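Tralari Robotics Club — sim work gallery

Saturday meetup, 26 May 2018. Quick page so the people who missed it can catch up. More text later, maybe.

The job this round: teach the Fukard planner to find its way around a room with furniture in it. No hardware yet, all sim. We got the room loading in Kerkadano after a long fight with the texture paths (check your slashes!!) and spent the rest of the day on start positions and the vase problem.

Rules are same as the spring round. Robot has to get to the table, pick the thing it's told to pick, bring it to the counter. 30 seconds planning time max. Touching a chair costs you 9 points, knocking anything over ends the run.
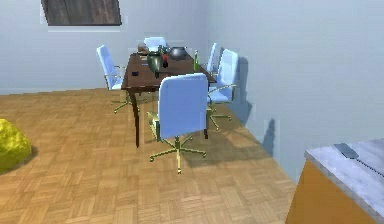
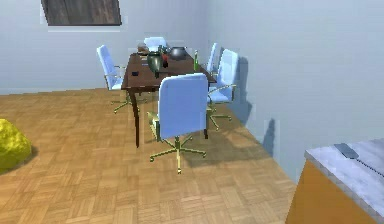

Dining room in the simulator, both views. Dark green vase on the table, office chairs all round it.

Notes from the day, no real order —

Chairs are the hard part. The star bases stick out way further then the seats do, and the collision boxes we had only covered the seats. Fixed now, pull the new version before you run anything.

Green bottle vs green vase. Color alone is not going to do it. Junior team is trying height, senior team is trying outline shape. Both sort of work.

Reset script still leaves the pot floating a tiny bit if you run it twice. Known bug, dont report it again please.

The overnight batch is set for 1,000 runs with the target picked at random. Takes forever on the Gallagher lab machines so do not log in and kill it. Results go in the shared folder, one file per team.

Still need — someone to write the scoring sheet, 7 more start poses for the hard level, a better name for the hard level.

Demo night is in July, room to be confirmed. Every team shows one clean run and one bad one. Bring your laptop AND the charger this time.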